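Clear Surfaces, or What Happened to the Dining Table

Fri 15 May
Posted by Stamatia Balaskas in Home, Rambling

So the dining table is gone. Those of you who have been reading since the old blog will remember the dining table, the one that took up most of the front room in Sotdale and had the leaf that never quite sat flush, and I know at least two of you have eaten at it and caught your sleeve on that leaf. It went out the front door on a Tuesday morning, legs off, wrapped in my good moving blankets (which I did get back, thank you for asking), and it lives with my cousin Kosmas now. He has three boys and a dog and will put it to much harder use than I ever did.

I've been meaning to write about it for weeks and I kept starting in the wrong place. I think the right place is the mail.

For years the near end of that table was where the mail landed. I'd come in, put down my keys, put down the envelopes, and tell myself I'd go through them after supper. Then the library books joined them, and the reading glasses I only use for sewing, and then the sewing itself, a bag of curtain material I bought in a great burst of energy the summer before last. When people came over I scooped the whole lot into a laundry basket and put the basket in the bedroom, and sometimes I scooped the next lot in on top of it. My mother did exactly the same thing with a wicker hamper, and I used to be so superior about it as a teenager!

What got me moving was the apartment. I'd been thinking about a smaller place ever since the furnace trouble, and when the one over the Kakel bakery came up I went to look at it mostly for the smell of the stairwell. It's four rooms if you're generous about the pantry. The kitchen has a good window and a counter about as long as I am tall, and I stood there with the agent and thought, my table won't fit in here, and waited to be sad about it. I felt light. I felt like I'd been told school was canceled. I signed the papers later that same week and have hardly slept in since, what with the ovens starting up downstairs, but I don't mind it a bit.

Anyway, that left me with a whole house to go through, and I want to put down how I did it while I still remember, seeing as three of you wrote in after the last post to say you were facing the same thing with a parent's house or your own.

I started with surfaces. I'd read all the usual advice about closets and drawers, and I'd tried it before and ended up sitting on the floor of the hall closet reading old Christmas cards until my foot went to sleep. Closets are full of feelings. A tabletop mostly has things on it you put there in the last month, and you can clear one before lunch and see it from across the room, and that does something for a person. My friend Paraskevi came for the first weekend and we did every flat thing in the house: the dresser, the piano, the top of the refrigerator (I won't tell you about the top of the refrigerator), both windowsills in the back bedroom, and finally the dining table.

Her rule was that everything had to come off before anything could go back. I argued. I said surely the lamp could stay, the lamp lived there, and she just unplugged it and carried it into the hall. Then she wiped the piano down and made me go and stand in the kitchen with a cup of tea and not come back until I'd finished it. I thought it was the silliest thing, and then I came back in and saw the wood of that piano, a long reddish stretch I had honestly forgotten about, and I had to have a little sit.

She let me put things back after that, a few at a time and with spaces between. That was the second part of the rule. If two things were touching, one of them had to explain itself.
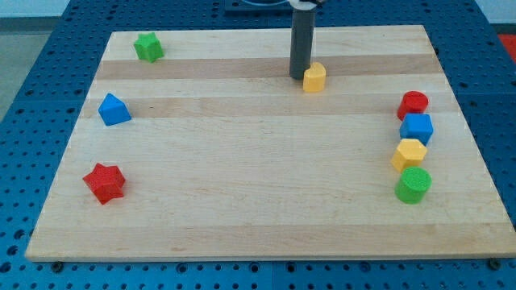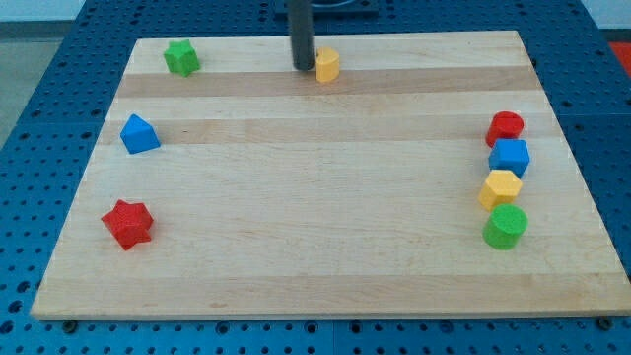 Pale wood, blue table.

Reading time: 8 minutes

I should say that I did not become a tidy person over one weekend. By the following Thursday the piano had a cardigan on it and a bag of onions, and I could not have told you how the onions got there. But I'd seen it clear, and I kept wanting to see it that way again, so every evening before the news I walked through and lifted off whatever had collected. It took me as long as the kettle takes. Some evenings I skipped it and did a double round the next day, and the house didn't fall down.

The boxes were a different matter. I'd put off the basement until last and it took me 21 evenings, which I know only from the calendar on the basement door, where I made a check mark each time I went down there, like a prisoner. A lot of it was my late husband's and a lot of it was paper. I had a box marked Boltodine that I was sure would be something dreadful and it was tile samples from a bathroom we never redid, a nice sage green too, and I was cross all over again that we hadn't gone ahead. I kept one tile. It's under the plant in the kitchen now, catching the drips.

Some things I learned in the basement, in no good order. Photographs should wait until the very end, or you'll never get to the end. Extension cords breed. If you find a key and you don't know what it opens, you're allowed to throw it away, though I'll admit I kept two. Ask the young people early whether they want the china, and believe them the first time. I asked my niece Anastasia and she said, very kindly, that she didn't think so, and then I went and asked her again at Easter, and again on the phone, until she finally said yes to the gravy boat just to be left in peace. She's using it for her house keys. I've decided I like that.

The hardest piece was the table, obviously, and I'd saved it. I'd had it since the year we were married, and it came from Triantafyllou, the old furniture store by the bridge that closed when the owner moved south, and we paid for it in installments. There's a burn at one corner from a candle and a row of little dents where somebody, and he is a grown man now with a mortgage, tested out a fork. I'd thought I might sell it. I even took the measurements and wrote the ad. I couldn't get past the word "used."

Then Kosmas stopped by to help me with the gutters and ate a sandwich standing up at the counter, and I said, don't you people have a table, and he said they'd been eating in shifts at the one from his student days and that somebody always ended up on the stepladder. Well! It was settled before he'd finished his sandwich. I made him promise to leave the candle burn alone. He says he'll sand the fork dents and I say we'll see.

I had 14 people to supper on the last Sunday before it left, with both ends pulled out and the leaf in and the piano bench dragged over for the short ones. I made the lamb and the potatoes and far too much rice. Lingyun from next door brought the cold cucumber dish with the garlic that I have been asking her to write down for me since she moved in, and she laughed and said she'd write it down this time, and she has, and I'll share it in June if she'll let me. We stayed at it until the candles went, and then everyone carried something to the kitchen and the table stood there with nothing on it but crumbs. I left the crumbs until the morning.

In the new place I eat at the counter, on a stool, looking out at the roof of the bank and whatever the pigeons are up to. When I have company we put our plates on our knees, or on the trunk, and it's all right. It's a bit like being twenty. I do miss having somewhere to spread out a pattern, and I've been cutting fabric on the bed, which is murder on the back, so if anybody has a clever answer to that I'd love to hear it. Paraskevi says a folding table and I say that's how it starts.

The mail, since I began with the mail: there's a hook by the door now with a cloth bag on it. It's a small bag. When it's full I have to deal with it or I can't get the next letter in, and so far I've dealt with it every time but one, when I was down with that cold and just took to leaving the post on the stairs. The curtain fabric came with me too, I'm afraid. It's a lovely blue and the bedroom window is nearly the right width, and I've told myself I'll have them hemmed and hanging before my sister visits.

Thank you for all the kind notes about the move. I read every one of them and I'm answering them slowly, starting from the oldest, so if you wrote in the spring you're next. And Kosmas, if you're reading this, the spare bolts for the legs turned up in my sewing tin. I'll bring them over on the weekend.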